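Zeltitz Residents' Board
Forum: Building Policies and Shared Spaces
Topic: Proposed shoes-off rule for the Ejigu Street common rooms

Posted by Obsa Derese, moderator
9:10 a.m.

Residents are invited to comment on the draft rule for indoor footwear in the two common rooms and the reading room. The draft was sent to all 41 households in January. It asks that outdoor shoes be removed at the inner door and that residents bring their own slippers or wear clean socks. Guests would be asked to do the same.

The floors in these rooms were refinished last year at a cost of 670 per room, and the contractor, Dela, advised the building to limit grit and road salt. The draft sets a trial period of five months.

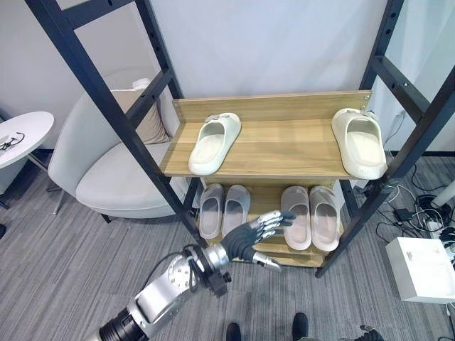 Comments will be accepted on this thread until the end of the month. Please keep remarks to the rule itself. Questions about the elevator repair belong in the other topic.

Reply from northstair_4
9:52 a.m.

I support the draft as written. My household has followed this practice for many years, and the hallway outside our unit is noticeably cleaner than the one downstairs. I would ask only that the word "guests" be defined. A delivery person who steps in to set down a package should not be expected to unlace a pair of work boots.

Reply from M_Unit12
10:31 a.m.

I must respectfully disagree with the draft. I wear a prescribed insole and cannot stand for long in socks or soft slippers. Several of my neighbors are in a similar position. A rule that requires people to explain a medical matter at the door of a common room is not acceptable to me, even for a trial period.

I would also note that the draft says nothing about falls. Socks on a newly finished floor are a hazard – more so for anyone over seventy.

Reply from Obsa Derese, moderator
11:05 a.m.

Thank you both. The wording in paragraph 3 of the draft does allow "indoor shoes of any type." A clean pair of supportive shoes kept for indoor use would meet the rule. I accept that this should be moved to the first paragraph, where it will be read.

Delivery staff were not meant to be covered. I will add a sentence.
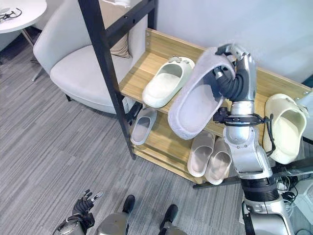 Reply from quiet_hours
12:20 p.m.

The matter of storage has not been settled. Last winter there were regularly shoes in the passage outside the reading room, and the fire inspection report mentioned it. If the rule is adopted without enough shelf space, the passage will be blocked again.

I request that the draft state where footwear is to be kept, how long a pair may be left there, and what becomes of pairs that are not claimed. I would suggest 7 days.

Reply from northstair_4
12:48 p.m.

Seven days is too short. People travel. Two weeks would be fairer, with a note posted on the board first.

Reply from M_Unit12
1:15 p.m.

The clarification on indoor shoes is helpful, and I withdraw part of my objection. I continue to believe that a better mat would do most of the work at less trouble to everyone. The present mat is the thin Fluso type and is full by the first week of snow. The building has never tried a full-length mat with a weekly cleaning. I would prefer to see that tested before any rule is placed on residents.

Reply from quiet_hours
1:40 p.m.

A mat does not remove salt water from boots. I have no objection to a better one, but I do not consider it a replacement for the rule.

Reply from Obsa Derese, moderator
3:30 p.m.

The following changes will be made to the draft before it is sent out again:

1. Indoor shoes of any type, including supportive and prescribed footwear, are permitted and will be named in the first paragraph.

2. Deliveries and repair visits are exempt.

3. Footwear is to be kept on shelves and not on the passage floor. Unclaimed pairs will be listed on the notice board for two weeks before removal.

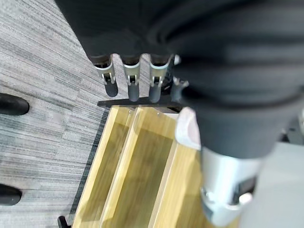 4. A price for a full-length entry mat, with weekly cleaning, will be requested and attached to the draft.

Reply from M_Unit12
4:02 p.m.

I would ask that the mat be priced with and without the cleaning service. My vote on the rule will depend on that figure.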